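Section 4: Setting Up the Vistescombe Hay Feeder and Weigh Platform

Read this section all the way through before you bring cattle into the pen. The feeder and the platform ship on one pallet but are set up separately. If you bought the feeder alone, skip steps 8 to 13.

4.1 Choosing the spot

1. Pick level ground with good drainage. A slope you can barely see will still throw off the platform readings. Concrete is best, packed gravel is fine.

2. Leave at least 12 feet of clear space on every side. Horned breeds need more than that. Highlands and Longhorns push each other off the hay, and the animal at the bottom of the order has to have somewhere to go.

3. Keep the feeder away from gates and water troughs. Mud builds up fast where cattle stand and wait.

Note: If you plan to feed through the winter, do this part in October or earlier, before the ground freezes.

4.2 Putting the feeder together

4. Lay the 2 half rings on the ground with the skirt side down. The skirt is the solid sheet along the bottom edge.

5. Bring the ends together so the bolt holes line up. Start all the bolts by hand. Do not tighten any of them until every one is in.

6. Tighten from the bottom up, going back and forth between the two joints.

7. Fit the rubber caps over the bolt ends. Check them once a month. Cattle rub on the joints and the caps work loose.

CAUTION: Do not lift the finished ring by yourself. Roll it on edge with a helper, and keep calves out of the pen while you do.

For horned cattle, take out every other slanted bar before you stand the ring in place. The bars are held by a pin at the top and drop out when the pin is pulled. Keep the pins. An animal that can get its head in at an angle may not be able to find the same angle coming out, and young steers with their first real spread of horn are the ones that get stuck.

4.3 Installing the weigh platform

8. Set the two load bars parallel on the ground with the cable ends facing the same way, away from the side the cattle will walk in from.

9. Lower the platform deck onto the bars and bolt it down. The feet must all touch the ground. If one rocks, shim under the foot, never between the bar and the deck.

10. Run the cables through the steel conduit supplied. Cattle will chew anything left loose.

11. Mount the Trilix indicator on a post outside the pen, at eye level and out of reach of tongues. Plug in both cables and hand-tighten the collars.

12. Turn the indicator on with the deck empty and wait for the reading to settle. Press ZERO.

13. Place a known weight of 200 pounds or more in the center of the deck, then at each corner. Sacked feed works if the sacks have been weighed. If one corner reads differently from the others, check the feet again before calling for service.

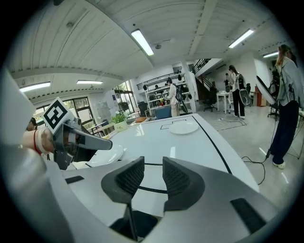
Note: Manure and packed hay under the deck are the usual cause of readings that drift. Scrape it out every week and zero the indicator again afterward.

4.4 Getting cattle used to it

14. Leave the platform in the alley for a few days with the power off and let the herd walk over it. A thin layer of old bedding on the deck helps with animals that balk at the sound.

15. Send a quiet older cow over first. The rest will usually follow.

16. Wait until the animal has all four feet on the deck and is standing still, then press HOLD. Write down the weight with the tag number before you open the front gate.

CAUTION: Never stand in the alley in front of an animal on the platform, even a pet. Use the side gate.

Cows with calves at foot should be weighed separately from their calves, but keep the calf where the cow can see it. Long-coated breeds can carry a fair amount of water after rain, so weigh them on a dry day if you want to compare one month with the next.

4.5 Older fittings

The ring joints also fit Bajwa panels. They do not fit the old Irthorpe panels, which use a square pin. Irthorpe kept the same pin from 1956 until the works closed, so if your panels came with the farm, measure the pin before ordering. An adapter plate is listed in the parts section at the back. Send the pin measurement with your order to Nandini Fernandes at the parts desk and allow around two weeks for delivery.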